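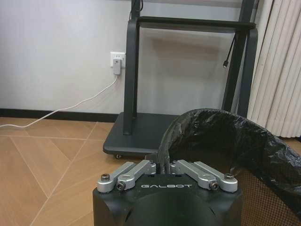
The gripper beside a lined wastebasket at the Sadowski open day in Temville.

Search this site
Enter keywords Go

Show us the boring part

I went to the robot open day at the Sadowski building in Temville in March, and I have been arguing with people about it since. Most of them saw the same demonstration I did and thought it was dull. I thought it was the best use of a public afternoon I have seen from a technical group in years, and I want to say why.

The program had 11 stops. Ten of them were what you would expect: short talks, a video loop, a table with leaflets, a model of the new bus depot at Zosatstead with little lights in it. Stop 11 was a room at the end of the hall where an arm was being put through its work near ordinary room things. No music was playing. Visitors stood along one side and watched for as long as they liked. I stayed 40 minutes. A screen showed what the small camera on the arm was getting, and I spent most of my time looking at that.

A person standing in a room sees the room. The camera sees its own two metal fingers first, large and always in the way, and then whatever is left over. A wastebasket with a black bag folded over its rim is a large dark shape full of shiny wrinkles. A floor laid in a pattern of angled lines is one more pattern to sort out. A white cord against a white wall almost disappears. I had read plenty about how hard this kind of work is and had never felt it until I tried to make sense of that screen myself.

The people in charge of the room answered questions plainly. A boy asked how fast it could go and was told that speed was not what they were working on this month. A woman behind me asked how many runs they had recorded so far, and the answer was 433. She asked how many had gone well. They said fewer than they would like, and that the bad ones were kept too. I wish more public bodies talked this way.

Compare the show at Callach last winter. I went to that one as well. There was a stage and a countdown, and a machine handed a paper cup to a man in a suit. It took 13 seconds and everybody clapped. I learned nothing from it. I could not tell you whether the cup had been in the same spot at every rehearsal, or what would have happened if it had been two inches to the left. The evening was built so that such questions would not come up.

At Temville they came up all the time. The stand in the room was a plain black thing on casters with a cable hanging off it and a small plug dangling at the end. I have one much like it at work, and I have caught my sleeve on that kind of cable more than once. A machine that is going to be any use in an office or a clinic has to deal with such things, and I would like to see it near them before anyone asks me to pay for it.

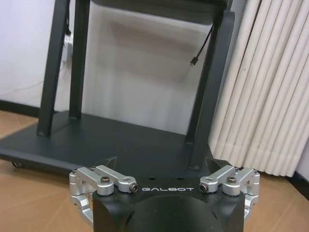
What the complaints get right

Some of the criticism is fair. The room was small, and if you were short you saw mostly coats. There was no sheet explaining what the screen showed, so a lot of people gave it half a minute and left. The one sign that mentioned it was by the restrooms. Children under eight or so had nothing to do. A bench and one printed page would fix most of this, and neither costs much.

I do not agree with the larger complaint, that an open day ought to impress people. Our town council will soon be asked for money for machines in the Zosatstead depot, and some of the people who vote on it were at Temville that afternoon. They need to know what slow, ordinary work looks like – how long it takes, how often it is done over, how much of a room gets in the way. A polished show would have sent them home with the wrong idea.

The next open day is planned for October. I hope they keep stop 11 the way it was and move it closer to the front door.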